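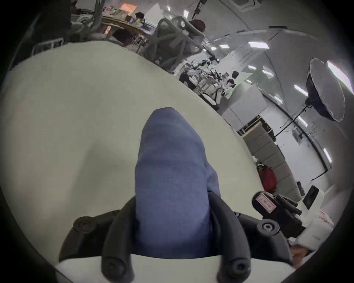

Photo: Bomine project, Deltside

Cloth news this month! If you've been reading since the early issues you'll remember me grumbling that soft things are where all our lovely results go to die. Blocks, fine. Cups, mostly fine. Hand the policy a piece of fabric and it acts like it has never met gravity. So the Bomine crew spent March on one small question: does it matter how much cloth ends up between the fingers when a person records the demo?

Quick catch-up for the newer folks. We collect our demos with hand-held grippers, the black ones with the two curved fingers and a camera looking out past them. You pick the thing up yourself, the camera records what the gripper "sees," and later a robot arm learns from that. The blue cloth up top is a good look at what I call the big bunch, with the fabric pinched from both sides and a fat rounded fold standing up between the fingers.

We had been teaching people the tidy way, a tiny pinch at a corner, very dainty. It makes sense if you want to fold a shirt. But a tiny pinch leaves almost no room for error, and our arm is a bit sloppy in the last stretch before it closes. So we recorded a second set with big bunches only, and trained on each set separately with the same settings (the Olum baseline, nothing fancy).

The numbers, for those of you who skip to the numbers: after cleanup we had 2136 demos, of which 1806 went into training. The rest we held back for checking. Then we ran 502 pick-up trials on the arm, split evenly between the two versions. The big bunch version won, and by enough that I stopped refreshing the spreadsheet. It dropped less, and when it did miss on the first try it was much more willing to go back for another grab — which I love to see, it looks almost stubborn.

Now the less fun part. Big bunches are terrible if you need to know where the corners are afterward. Out of the trials where we asked for a pick and then a flat lay-down, only 13 came out the way I'd want to show my mother. Zheng, our older folding setup, still does that half of the job better, so the plan is to let the bunch grab do the lifting and hand over to Zheng for the spreading. The handoff is the messy bit and I have nothing to report there yet, except that it's slow.

One practical note if you're recording cloth at your own site. Don't drag the fabric sideways before you close the fingers. We did that a lot in the first batch without noticing, and the arm picked up the habit and started sweeping the table like it was dusting. Come straight down, close, pause for a beat, lift. The pause helps a ton when you're cutting the recordings later.

The write-up goes on the Deltside page once I've fixed the plots (the axis labels are a crime right now). If you want the raw recordings sooner, just reply to this and I'll send the link. Towels are next, the thick kind, and I'm already nervous!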